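Gripper notebook, April
Hand-held pair, thin-object trials, Tusosstead bench

Picking up from the jaw swap. Both hand-held units now have the Plernus fingers on. The Ondel set is back in its bag until the new pads arrive. Firmware unchanged on both, same controller, same two cables.

Started at 9:40. Zeroed both encoders with the jaws fully closed, then opened to the stop and logged the count. Left unit read 2 counts high on the first pass and came back to zero after a power cycle. Same thing happened before the swap, so I don't blame the fingers. Leaving it on the open list.

Fresh paper on the table. The old sheet had pen marks that the tracker kept picking up as features. Overhead lights off on the far side of the room, which gives softer edges on the small items but makes the background noisy in the depth channel. Laing's exposure script handles it if the gain is locked first. If it isn't, the first few seconds of every clip have to be thrown away.

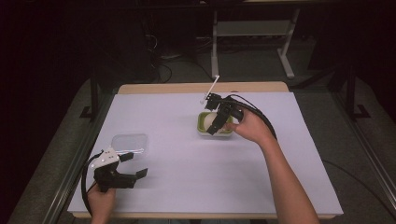 Right unit holding the thin stick over the green-rimmed container. Left unit open.

Sticks are harder than they look for this jaw shape. The fingertips meet cleanly only over the last part of their travel, and a stick gripped further back rolls when the wrist turns. Gripping near the tip and keeping the wrist still is the reliable way. Grip force setting 41 holds without marking the stick. Anything above that bends it.

Totals for the session: 269 attempts logged, 170 of them with the stick still in the jaws at the end of the move. Most of the drops came during wrist rotation – almost none on the straight lift. I did not split them by left and right hand, which I should have. The clip names carry the hand, so it can be done afterward from the log.

Cable on the right unit still pulls at the back of the hand when the forearm is extended. Tried a looser loop. Better for reach, but it gets in the way on a sideways move. A strain relief clip further up the arm may be enough.

To do:
Split the drop log by hand.
Repeat at force 41 with the Ondel fingers, same sticks, same paper.
Check the left encoder cold, before anything else is powered.
Ask Laing if the gain lock can go in the startup script.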